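Comparison of Two Finger Sets for a Two-Arm Table Rig

Final report, Group 7
Submitted Thursday, June 28, 2018

1. Summary

Two sets of fingers were compared on a two-arm rig used for packing stationery into a fabric pouch. The first set was straight and is called the Cornisia set in this report, after the workshop where it was cut. The second set was angled and was supplied by Gronavico. Each set was run with the same arms, the same gripper housings and the same control program. The angled set picked up round objects from the table more reliably and was kept on the rig. Neither set solved the problem of holding the pouch open, and a change to the control program had more effect on that than the choice of fingers.

2. Aim

The rig was handed over by the previous year's group with straight fingers fitted. Their notes reported that pens rolled out of the grip when the fingers closed, and that the fingertips often touched the table before the pads were level with the object. Our aim was to find out whether these faults came from the fingers or from the way the arms were driven. A secondary aim was to leave behind a test routine that another group could repeat.

It was decided early on that the gripper housings would not be changed. The motor and the guide rails inside them are sealed, and the supervisor's budget did not cover spares.

3. Equipment

The rig consists of two arms mounted on a common base at the front of a table. Each arm carries one parallel gripper, and each gripper is cabled, with the cabling led back along the arm. The head camera looks down at the table from above the base. There are no cameras on the wrists. The operator moves the arms by means of two hand controllers, and the joint positions are written to a log together with the camera stream.

The controller is a Hong unit, which was already in the laboratory. It sends a new target position to each arm 144 times a second. Gripper opening is sent as a value between 0 (closed) and 4000 (fully open), and the same scale is used in the logs. Closing force cannot be set directly. It is limited by a current setting in the gripper, which was left at the value chosen by the previous group.

The table surface is light and plain, and was kept that way so that small objects would stand out in the camera view. A darker mat was tried for one afternoon in March. It reduced rolling but made the black fingers hard to see against it, and it was removed.

4. Test objects

The objects were chosen from ordinary stationery and packing materials. The fabric pouch was used as the container in the packing task. The marker and the highlighter were the main grasping objects, one being darker and the other partly see-through. A clear zip bag and a small spray bottle were used in a few additional runs, which are reported in section 7.

All objects were placed by hand. No fixed positions were marked on the table. This was a deliberate choice, as the previous group had used marked positions and found that their operators learned the movements by heart.

5. Method

A run began with both arms raised and both grippers open. The operator then lowered one arm to the pouch and the other to a pen, lifted the pen, moved it to the mouth of the pouch and let go. A run was counted as a success if the pen ended inside the pouch without being touched by hand. A run was stopped if an object left the table or if either arm reported an overload.

In total 339 runs were logged. They were divided between the two finger sets in blocks, with the fingers being changed over at the end of each block. Operators changed over within a block, so that no finger set was tested by one operator only. The order of the pens was left to the operator.

With the angled set fitted, the start of a block looked as follows. The left gripper is open and directed towards the objects, and the right gripper is low, near the table surface beside the highlighter. 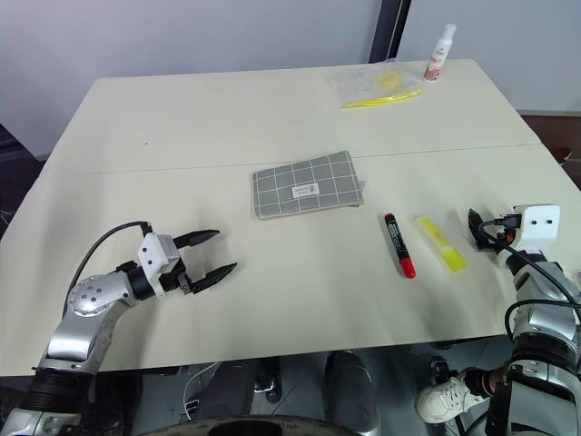
6. Results for the pens

6.1 Straight fingers

The main fault described by the previous group was confirmed. To bring the pads level with a pen, the wrist had to be tilted until the lower edge of the gripper housing was close to the table. Operators tended to stop short of this point, and the pen was then held by the tips only. When the fingers closed, the pen turned or rolled away. The logs show this clearly: the opening value falls past the width of the pen and continues towards 0 with nothing in the grip.

A second fault was found that had not been reported before. If the pen lay at an angle to the fingers, the straight pads pushed one end of it first, and it swung round before the other pad made contact. Operators corrected for this by turning the wrist, but the correction was slow and took up a large share of the time in each run.

6.2 Angled fingers

With the angled fingers the wrist could stay higher and the pads still reached the table. The number of grasps by the tips alone fell, and operators needed fewer second attempts. The marker and the highlighter behaved in much the same way once gripped. Before gripping, the highlighter was harder to line up on the screen, where its body was close in brightness to the table.

The angled fingers block more of the camera view. When an arm comes in from the side, the near finger can hide the end of the pen during the last part of the movement. Operators learned to approach from slightly further back, which removed most of the problem. The straight fingers did not need this.

7. Results for the pouch and other objects

The pouch was the hardest object for both sets. It is soft, it lies flat, and its edge gives the pads little to hold. With the straight fingers the edge was usually missed. With the angled fingers it was usually caught, but the whole pouch was then dragged across the table as the arm moved off.

The dragging was traced to the control program. On closing, the gripper was allowed to reach its target while the arm was already following the next hand movement. A short hold was added, during which the arm stays still until the opening value has stopped changing. After this change the dragging was much reduced with both finger sets. The blocks run before the change were repeated so that the comparison remained fair, and only the repeated blocks are included in the total given in section 5.

The zip bag could be lifted by either set when it was gripped across a fold. Gripped flat, it slipped. The spray bottle was lifted without difficulty when standing, but it was near the limit of the right arm's reach when placed at the far corner, and roughly half of the attempts there ended in an overload stop. This is a matter of arm length and has no bearing on the fingers.

8. Sources of error

The operators improved during the project. Changing the fingers between blocks spreads this effect over both sets but does not remove it. The last blocks were run with the angled fingers, so the angled set may have gained a small advantage.

The finger screws worked loose twice. On both occasions the affected block was discarded. The screws are now checked before each block – the torque value is given on the sheet kept with the rig.

The gripper cables were a further source of trouble. A cable that is tied too tightly pulls on the wrist at the ends of its range, and one that is left too long can catch on the other arm. The lengths were adjusted by trial. One arm therefore had a slightly freer wrist than the other during the early blocks.

9. Recommendations

The angled fingers should stay on the rig. The straight set has been put back in its box and labelled, and may still be useful for tall objects where the camera view matters more than reach.

The hold on closing should be kept in the control program. Its length is set by a single value in the start-up file, and a shorter hold may be enough for stiff objects.

Softer pads should be tried on the pouch. Fincombe sells a ribbed pad that appears to fit the angled fingers, but it could not be delivered before the end of the project. A wrist camera would also help with the hidden pen ends, provided its cable can be led back without adding to the load on the wrist.

The logs, the start-up file and the drawings of the straight fingers are stored in the project folder. The logs from before the control change are kept separately and should not be mixed with the later ones.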